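What do you do with empty cardboard filament spools and all the little scraps?

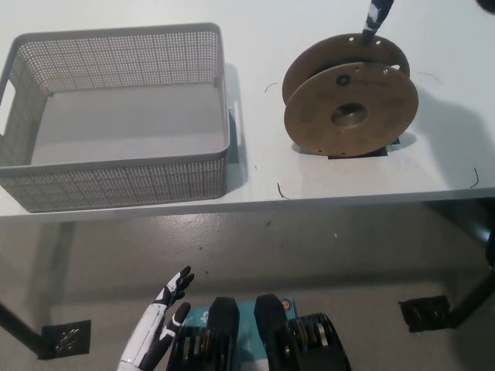

Category: Craft Room & Hobby Storage > Sorting and Clearing Out

Posted by damasceno_attic
Viewed 1245 times

Hello everyone, I hope this is the right section. I have been trying to get my hobby table back under control since March and I keep getting stuck on the same thing, which is what to do with spools once the filament is gone. They are the brown cardboard kind, nice and sturdy, with a big hole through the middle, and every time I finish one I think "that will be useful for something" and put it on the shelf. Well, the shelf is now full.

Then there are the curly ends. I trim a bit off whenever I change colors, and the dark ones especially seem to get everywhere. I have a gray plastic basket with little round holes all over the sides, and my plan was to make it the one home for everything waiting to be thrown out or reused. It has a solid bottom, so I figured small stuff would stay in. Is that a good plan, or will I be picking bits off the floor again? And can the spools go in with the regular cardboard? My husband says yes, my daughter says no, and I would love to settle it before supper one of these evenings.

Thank you so much in advance!

bodance_bev
8 replies in this category

Oh, I feel for you, I had a whole closet of these at one point! Let me take the basket first. A perforated basket is lovely for spools, balls of yarn, tape, anything with some size to it, but I would not put loose trimmings in one. Mine went through the side holes end first every time I carried it down the hall. What I do now is keep an old jam jar with a lid on the table and drop the curls in as I cut them - then the basket only ever holds the big things, and I can pick it up by the two handles without leaving a trail.

As for the spools, please check with whoever picks up your recycling. Ours takes plain cardboard ones, but a friend one county over was told no on account of the glue. If yours has a sticker or a plastic ring in the middle, take that off first. I flatten mine by standing on them (shoes on, they are tougher than they look) and they take up next to no room in the bin.

I also save two or three for winding up Christmas lights. You tuck the plug end through one of the little holes in the side and wind away, and in December it all comes off without a single knot. Ribbon works too, and so does garden twine. But do set yourself a number and stick to it, or you will be right back where you started! I allow myself three and the rest go out the same week they are emptied.

One more thing while I think of it. Clear the table with a dry paintbrush and a dustpan held at the edge. A damp cloth just pushes the curls around, and they are so light they hop off onto the floor.

risach67
No profile

just throw them away, its cardboard

justgate_grandpa
667 helpful votes

Bev has covered nearly all of it, so I will only add that the plastic trimmings should not go in with the cardboard. I keep mine in a paper bag and put it in the trash when it is full, as our town has no use for them. Your daughter may be half right, in other words. If you know a teacher, ask before you toss the spools. Our grade school was glad to have a stack for the art room, and the children made them into wheels for a parade wagon and painted them every color there is.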